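Home | News | Products | Contact

26 July 2022 — by Anca Filip

Florine opens Grellby table-setting data drive

Florine has started gathering arm demonstrations at Grellby for Dendo, its learning system. 46 tasks, 20 runs each. First batch went to Chiriac for checking in May.
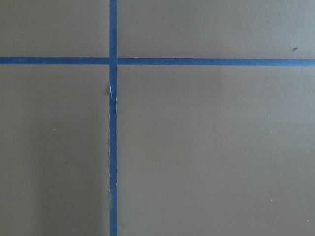 Operators guide the arm by hand — no scripts. Bad runs get kept and labelled, teh system needs those too.
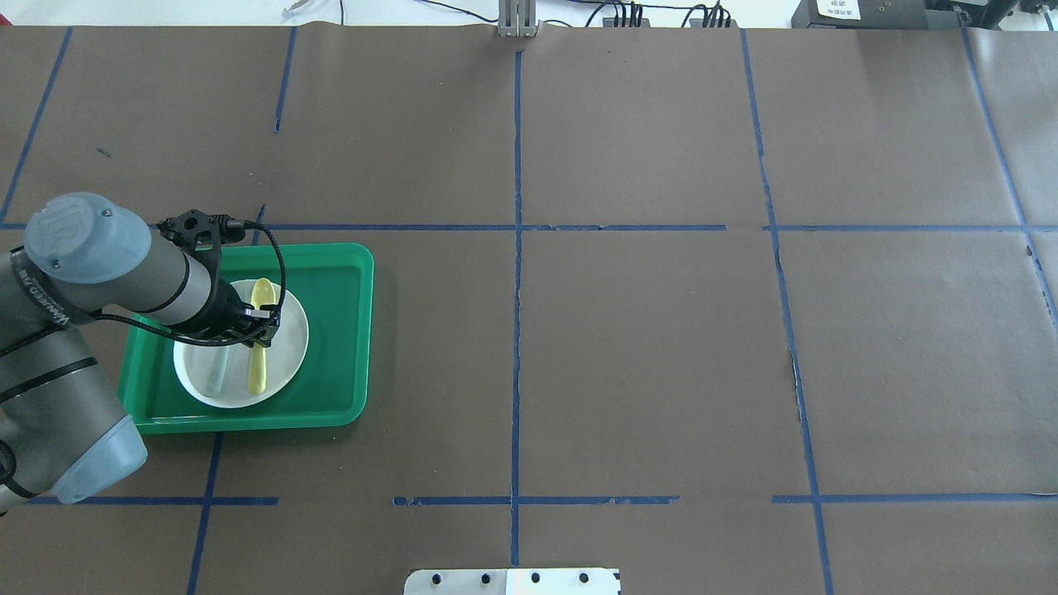 Next up, 4 more stations. Partners welcome.
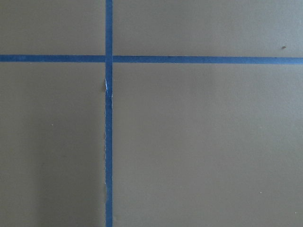

Blue tape grid on the work surface, Grellby.

We use cookies. Accept | Settings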